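Brick library opens sorting table to families at Kellness hall

Aug 19, 2018

Families in Kellness can now borrow building bricks in the same way they borrow books, after the Staltis Toy Library added a brick collection to its shelves at the Henriques Street hall.

The collection was put together from donations that began arriving in June. The library had asked for spare bricks in any colour and any condition short of broken, and hoped to fill a single cupboard. It finished the drive with enough to make up 286 lending tubs, each holding a mix of basic bricks, plates and a few wheels or windows where there were enough to go around.

Most of the work since then has been sorting. The donated bricks came in shopping bags, ice cream containers and, in one case, a pillowcase. They were washed in mesh bags, dried on towels and then sorted by colour on the tables at the hall. Small open-fronted bins were found to suit the job better than deep tubs, as children could see what was in them and reach in without tipping everything out.
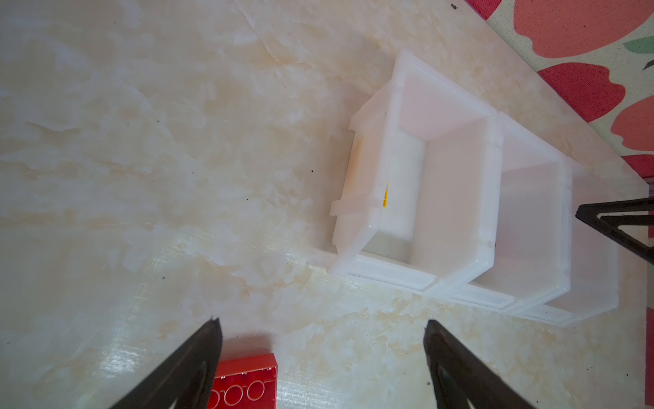
The colour method was not the first one tried. The library started out sorting by size, with two-stud bricks in one place and four-stud bricks in another, but younger children found it hard to follow and the bins were soon mixed again. Sorting by colour is slower to build from, the library says, but a four-year-old can help with it and get it right.

The sorting table will stay in place now that lending has started. Returned tubs are emptied onto it, checked for anything that doesn't belong, and sorted back into the bins before the next tub is made up. Hair clips, dried pasta and game pieces from other sets have all come back with the bricks so far. Families are welcome to do the sorting themselves when they return a tub, and a good number have stayed on for an hour or more.

Tubs are lent for three weeks and may be renewed once if no one is waiting. Membership of the toy library is needed, and current members can borrow bricks at no extra charge. Each tub counts as one item on the family's card. The library does not charge for a lost brick or two, but asks that people mention it at the desk so that the tub can be topped up.

Larger pieces for toddlers are kept apart from the standard bricks and have their own shelf beside the puzzles. Standard bricks are not lent to households where the only child is under three. Parents with children on both sides of that age are asked to speak to the desk before choosing a tub.

The bins and shelving were paid for with a $600 grant from the Fivedel Community Fund. The library had applied for $1000, which would also have covered a second sorting table and a trolley. It plans to apply again next year and will make do with the present arrangement until then.

Reaction among members has been mostly favourable, though the colour bins have started a small argument at the desk. 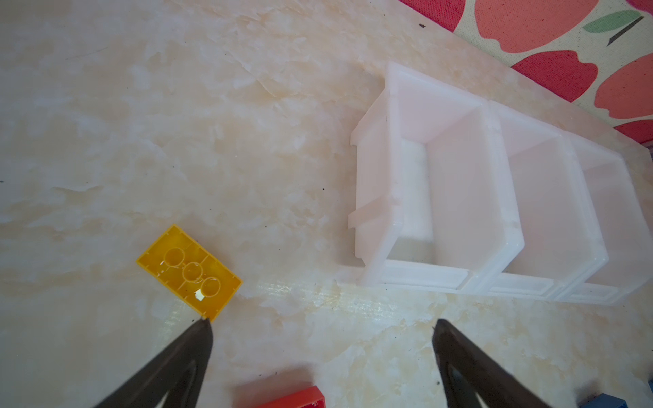

One parent said her two boys had never put a brick away at home in their lives and now wanted bins like the library's, but that she would still prefer the bricks sorted by size. Looking for one long brick among all the reds took her longer than building the wall it was meant for, she said, and she wondered whether the older children could have a table of their own.

The library said it would consider a separate size-sorted set for children 9 and over if there was enough interest. A sheet has been left at the desk for names.

Donations are still being accepted, with wheels, doors and flat base plates most needed. Plain bricks are in good supply for the moment. Instruction booklets are also welcome, even where the set they came from is incomplete. Items should be left in a closed bag at the side door during opening hours, and should not be left outside overnight.

The library is open mornings during the school term, with tubs lent and returned until half an hour before closing.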